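Fireclay sink, fine gray marks on the bottom, two years in
Kitchen & Bath > Sinks and Faucets

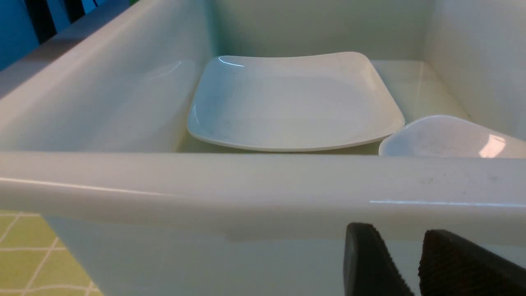

What takes gray marks off a white fireclay sink without dulling the glaze?

A mild powdered cleanser made into a paste with water, rubbed on with a soft sponge and left to sit for five minutes before you rinse. The marks are usually metal left behind by pans and flatware, and the paste lifts them off the glaze. Stay away from steel wool and the green side of the sponge.

hinds_lane
Posted 11/09/2023

Copying the short version up top from the old sticky so people stop sending me to it. I've done the paste four times. Most of the gray comes off but there are three lines near the drain that won't budge. I can feel one of them with a fingernail. Sink is a 33 inch single bowl from Parnus, paid 682 for it on sale. Are those scratches, and is there anything to do about them?

Ignacio Barroso
If your nail catches, it's a scratch in the glaze. Paste won't fix that. You can make it less visible by getting the metal out of it, but the groove stays.

terkel_2224
Disagree with the nail test. I've had metal deposits thick enough to feel. A cleanser with oxalic acid took mine off after the paste did nothing. Wear gloves, rinse a lot, don't mix it with bleach.

Ignacio Barroso
Fair, try the acid first then. But I put in sinks for a living and when the customer says they can feel it, most of the time it's a scratch.

Jolene Tipoki
Whatever you do, don't use one of those glaze repair pens. I used one on a chip by the drain and it yellowed by March. Now I have a yellow spot where I used to have a small chip.

aleck
This is why I tell everybody to buy stainless. Mine was 100 bucks at a salvage place and I don't think about it.

Jolene Tipoki
Stainless scratches the first week you own it.

aleck
Sure, and then it's all scratched and it looks even. One line in a white sink is all you see.

hinds_lane
I'm not replacing it. The counter is cut for this one and the quote to swap it was over 1,000 before the plumber.

mudroom_dan
Do you use a grid in the bottom? We got one when ours was new and the bottom still looks fine. Get the kind with rubber feet and check the feet now and then. One of ours fell off and the bare wire left a mark of its own.

terkel_2224
Grids are a pain. Food gets under them and you have to lift it out to clean. I use a silicone mat only when I'm doing cast iron.

mudroom_dan
I lift ours out once a week, takes a minute.

hinds_lane
Update. Used the oxalic acid cleanser, two rounds. Two of the three lines are gone. The third one got lighter but my nail still catches on it, so you were each right about part of it. Ordered a grid.

Ignacio Barroso
Measure the drain offset before you open the package. A lot of them don't line up with the rear drain models.

hinds_lane
Mine is a rear drain. Going to go check the order now.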